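July, evening

Second month at Belladik and I am still learning which tea cups are for everyone. Rain until lunch, then very warm, and the windows on our side do not open.

All day I worked on the drawer task. The question is simple to say: if the policy gets the view from chest height as well as the joint positions, does it choose the right drawer more often when the table is full of other things? In the Trerngate runs the table was nearly bare and the numbers looked good. I never trusted them completely. A person's table is not like that, and mine at home is certainly not.

So the cloth with the berries stays, and the small things stay also. I wrote the start positions in the notebook before every block, which is slow, but last month I did not do it and I lost two days. 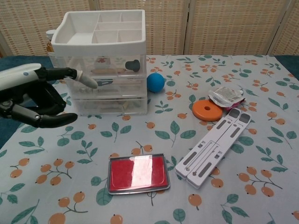
Drawer task, the hand at the top drawer. Ink pad, ball, orange disc and folded stand on the cloth.

The knob is dark and the drawers are clear, and I think this matters more than I wrote in the plan. What is inside shows through the front, a little blurred, and the model may be looking at the red flowers in the top drawer and not at the knob at all. I must test this with the contents exchanged between drawers. I have put it on the list for tomorrow, before the Grelport comparison.

Results today: 40 trials. The wrong drawer was chosen in 7 of them without the chest view and in 2 with it. I was happy for one hour. Then I read again the part in the Mägi report about order effects, and I saw that I had run all the trials without the chest view first. I should have mixed them. It must be repeated, and I will write it plainly in the log so I am not tempted to use the nice number.

Left at 6. Bought bread and plums, and forgot the washing powder again. My sister's letter is still not answered. Tonight I will write at least one page to her, and then sleep.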